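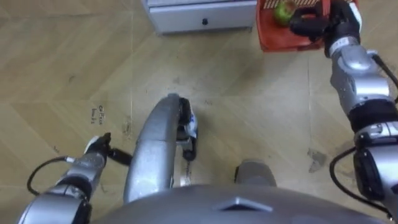 2. État d'avancement des travaux au 25 juin 2023

Le présent rapport rend compte à la Fondation Susteo de l'exécution du programme de réhabilitation du foyer Kimaro, conformément à l'article 4 de la convention de financement.

2.1 Sols et menuiseries

La pose des parquets en chevrons est achevée dans les pièces communes du rez-de-chaussée. Les lots « menuiseries intérieures » et « plinthes » ont été réceptionnés sans réserve, à l'exception de deux portes palières dont le réglage reste à reprendre par l'entreprise Brallari. Les travaux de l'étage sont exécutés à environ 80 %.

2.2 Chauffage et ventilation

Le remplacement de la chaudière a été retardé par la livraison tardive du ballon tampon. M. Sandro Pace, maître d'œuvre, a transmis un calendrier rectifié qui fixe la mise en service au mois d'août. Ce report n'affecte pas la date de réouverture du foyer. La ventilation des salles d'eau fonctionne en régime provisoire dans l'attente des essais de débit.

2.3 Accompagnement des résidents

Les résidents relogés à la résidence Bukthorpe ont tous été reçus en entretien individuel par Mme Mercy Minja, responsable du suivi social. Les demandes portent principalement sur l'attribution des chambres, l'accès à la cuisine partagée et le stockage des effets personnels. Un projet de règlement intérieur leur a été remis pour observations.

2.4 Situation financière

Les dépenses engagées demeurent conformes au budget approuvé. Un dépassement de 2 000 euros est constaté sur le poste « évacuation des gravats » ; il est proposé de l'imputer sur la provision pour aléas. Les justificatifs figurent en annexe B.

2.5 Points soumis à décision

a) Approbation du calendrier rectifié du lot chauffage.
b) Autorisation d'imputation mentionnée au point 2.4.
c) Versement de la deuxième tranche de la subvention.

Rapport établi par Primo Bianchini, chargé d'opération.
Visa : Jin-sol Yoo, direction administrative et financière.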